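Budow Packing: Your Questions About the Arms

Put together by the shop floor reps at Budow. Management has its own sheet on the noticeboard. Ours is longer and less cheerful. Last updated in June.

Why are we getting robot arms at all?
The company says it can't fill the evening jobs on the sample kit line. We asked how long those jobs had been advertised and at what pay, and we are still waiting for the second half of the answer.

What will they do?
Pick up small items and put them in kits, to begin with. The supplier, Gellari, talks about "general handling". The contract we were shown talks about kits.

Are jobs going?
We have a written promise of no layoffs for 540 days. That is better than nothing, but it covers layoffs only. It says nothing about people who leave and aren't replaced, and that is how the Indasov site got smaller.

How fast are they?
The sales sheet says 265 picks an hour. In the trial we sat in on, the best full hour was 90, and one of us spent a good part of it picking things up off the floor. Gellari says the speed will improve. Maybe so. We'd like the staffing plan to wait until it does.

Who fixes it when it stops?
Whoever is closest, so far. Clearing a jam and restarting the program is skilled work and should be paid that way. Lorne MacPherson has put in a claim for a higher grade for anyone trained on the cell, and if you have been doing this work without the training, go and see him.

Will I be trained?
Two half-day sessions, on paid time. Do not agree to watch the videos at home. If your supervisor says the sessions are full, ask for the next date in writing.

What does the cell look like?
Smaller than the posters suggest. Most of what you'll deal with is the arm, the gripper and a plain white table. 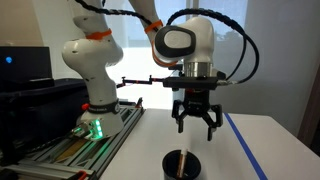 Gripper open over a black cup with a thin wooden stick in it. Blue tape on the table at right.

Can the arm be used to time me?
The software, called Taipe, logs each pick and each stop. It also logs who is signed in. We were told the names are "for maintenance only" - we want that in the agreement, with a date when the records get wiped.

Can I refuse to work next to it?
You can refuse unsafe work, with or without a robot. Stop, tell your supervisor, then tell a rep. Don't let anyone talk you into reaching in while it is running to save a minute.

Is there anything good about it?
Some. Those of us with bad wrists won't miss filling 100 kits before the first break. Whether we get lighter work afterward, or just different work at a faster pace, is still being argued over.

Where do I send a question that isn't on this page?
Put it in the reps' box by the time clock before 2 p.m. and we'll raise it at the next meeting. You don't have to sign it.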